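Report the Glare Trials Separately
An opinion on how wrist-camera grasping results are averaged 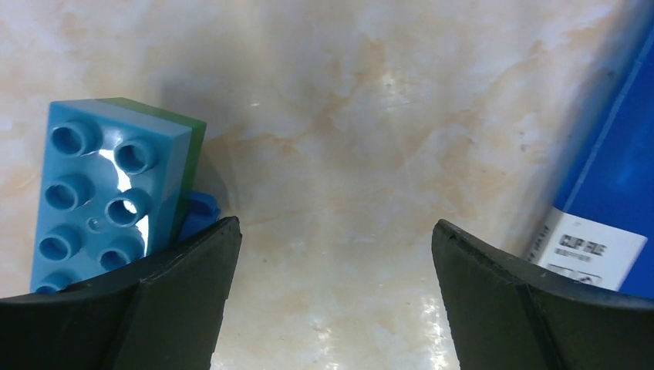 Wrist view with stacked or pressed-together toy bricks on a glossy marble-patterned surface. Glare runs down the studded face of the light blue brick.

The Goltis brick task is now a common way to compare small manipulation policies. The robot has to find a toy brick, grasp it, and separate it from whatever it is stacked on or pressed against. Results are normally given as one success rate over 60 trials. I think that number should no longer be accepted on its own.

My objection concerns reflective surfaces. In the view above, the strongest light on the blue brick falls between the two columns of studs and reflects into several of the hollows. The studs are the best orientation cue a policy has on an object like this. A second bright patch covers part of the tabletop and washes out the veining, which a policy might otherwise use to judge its own motion. The green brick underneath shows mostly as a side face that darkens into shadow. A single exposure has to cover all of it.

When our group reran the Polta baseline, we sorted the trials by whether saturated pixels touched the target's top face at the start of the approach. The split was 40 trials without and 20 with. Nearly all of the failures were in the smaller group. The average we had planned to publish described neither group well, and a reader choosing a policy for a matte bench would have drawn the wrong conclusion from it.

The usual reply is that glare is a hardware matter: add a polarizer, dim the lamp, cover the table. Those are reasonable steps for a production cell. They are poor steps for a benchmark, where the point is to learn what the policy does when the input degrades. Minja, the simulator most groups train in, renders the bricks with a diffuse material by default. A policy trained there has seen almost no specular highlights, and cleaning up the real table hides that gap.

A second reply is that splitting trials leaves too few in each bin. This one has merit. With 20 trials the intervals are wide, and I would not rank two methods on them. Wide intervals can still be printed -- they tell the reader how little is known.

The extra work is small. Ravton logs already store the first wrist image of every trial, and a saturation threshold takes up to 3 minutes to run on a full set. Publish the threshold, the bin sizes, and both rates. Reviewers should ask for them before asking for another baseline.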